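Wood grain

From the Standunwood pages, a home-grown encyclopedia of timber and the things people make from it

Wood grain is the pattern you get from the way a tree's fibres grow and from the way somebody later cuts the trunk up. I've been writing these entries for years and this is the one I get the most letters on, mostly because people use the word "grain" for at least three different things (I do it too, so no judgement here!).

What the word means

Strictly speaking, grain is the direction the fibres run. Most of them run up and down the trunk, so on a long board they go lengthways. Figure is the pattern you see on the face, all the stripes and flames and curls. Texture is how coarse or fine the wood feels, and that comes down to the size of the pores. In a shop you'll hear all of these called grain, and I gave up correcting people long ago.

Where the stripes come from

In places with proper seasons a tree grows quickly in spring and slows down later in the year. The spring wood is often paler and softer, the later wood darker and denser, and one of each makes a ring. Slice through the rings lengthways and they turn into lines. A tropical tree may show no clear rings at all, although it can still have streaks of colour in it.

How the cut changes things

Plain-sawn boards are cut straight across the log, and they give you those big arches that look like a stack of hills. Quarter-sawn boards are cut so that the rings meet the face more or less upright, which gives straighter lines and a board that moves less when the weather turns damp. You waste more of the log that way, so it costs more. My friend Obadia Simiyu swears by it for drawer sides and I've stopped arguing with him.

Varnish brings the pattern forward, deepening the darker streaks and warming up the lighter ones. It also throws light back at you, so on a tabletop the lines can look almost silver where the glare falls and orange-tan a little further along.

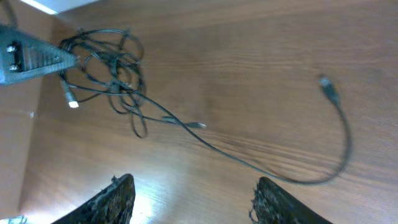
Working with it

Plane with the grain and the shavings come off in lovely long curls. Plane against it and the fibres lift and tear, and then you've got an afternoon of sanding ahead of you. Look at the side of the board first: if the lines rise away from you, push that way. Wavy or interlocked grain won't follow any rule, so sharpen the blade and take very thin cuts.

Splitting is a different job altogether, as you want the wood to come apart along its fibres. Declan Rewi makes his chair legs from split ash for that reason, and they're far tougher than my sawn ones.

See also: Figure, Growth rings, Quarter sawing, Varnish

Last changed May 6, 2025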